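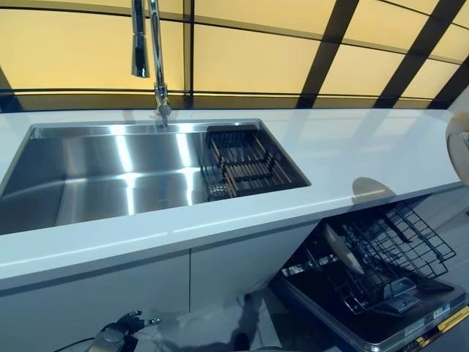

mchiriac wrote:
Posting the first pass of the dishwasher unload set for comments before we commit to the full collection. Over 40 episodes per operator, teleoperated, head view plus both wrist views, one item per episode. The starting state is the part I would like reviewed. A single cream plate leaning to the left in the dish rack, door fully down, rack pulled partway out, gives the policy one obvious target and one obvious grasp. I think we need at least some starts with two plates touching, otherwise the model learns "go to the rim" and stops there.
Maricica Chiriac, Munteanu group

redberg_tom wrote:
Agree on touching plates. I would fix the counter first. It is glossy white and picks up the yellow panels behind the sink. Our depth estimates on surfaces like that were bad enough that placements got released high. Matte film, or randomize the lighting.

lurkosside wrote:
Disagree about the film. Kitchens have glossy counters. If the release height is wrong, label the contact moment and train on it. Covering the counter moves the problem to deployment.

redberg_tom wrote:
Only if you have enough data to cover it. At 40 per operator you don't.

mchiriac wrote:
No film for now. I will log panel brightness per episode so it can be split out later. Next question is the wrist stream. In many segments the hand itself takes up a large share of the pixels, and I am undecided on masking it.

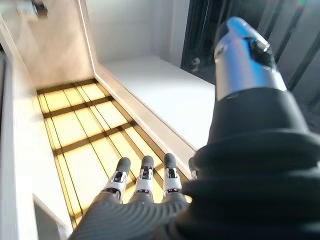 Wrist view, open hand, nothing grasped.

lurkosside wrote:
Don't mask. The fingertips against the lit grid are the most useful thing in that view. You get finger pose for free, and it catches encoder drift. We had one finger reading 10 degrees off for most of July and only found it by comparing against wrist video.

kettle_index wrote:
Masking the sleeve is reasonable though. It folds differently every time it is put back on, and it carries no task information. Keep the fingers and thumb, mask the soft parts.

mchiriac wrote:
That needs a segmentation pass on every episode. Possible, but it slows the turnaround. What about idle segments? Operators lower the hand between attempts and we get long stretches with no kitchen in view at all.
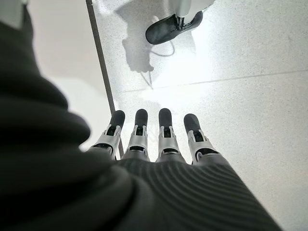

Photo: M. Chiriac / Munteanu

redberg_tom wrote:
Cut them. Speckled floor and a foot, no manipulation. If the policy sees enough of that paired with near-zero actions it will learn to hang the arm and wait. We trimmed anything with joint velocity under threshold for 36 frames and the stalling went away.

lurkosside wrote:
Trim, but not to zero. Some recovery behavior starts from the lowered pose. Remove all of it and the first time the arm ends up down there it has no idea how to get back. Keep the last second before the upward motion.

redberg_tom wrote:
Fine, with that condition. I would still weight those samples down.

kettle_index wrote:
Are you padding any of this with Faker scenes? The sim kitchen in the last release had a drop-down dishwasher door, but the rack tines were solid collision boxes.

mchiriac wrote:
Not for training. We used Faker to check the loader and nothing else. The current set is 1858 segments after splitting, all real. Revised plan, 9/15/26:
- no film, brightness logged
- two-plate starts added, touching and not touching
- sleeve mask as an optional channel, raw video kept
- idle trimmed by velocity, last second before motion retained

kettle_index wrote:
Will the optional channel be in the same archive? Last time the masks were a separate download and the frame indices were off by one.

mchiriac wrote:
Same archive, same indices. I will post the checksum with it.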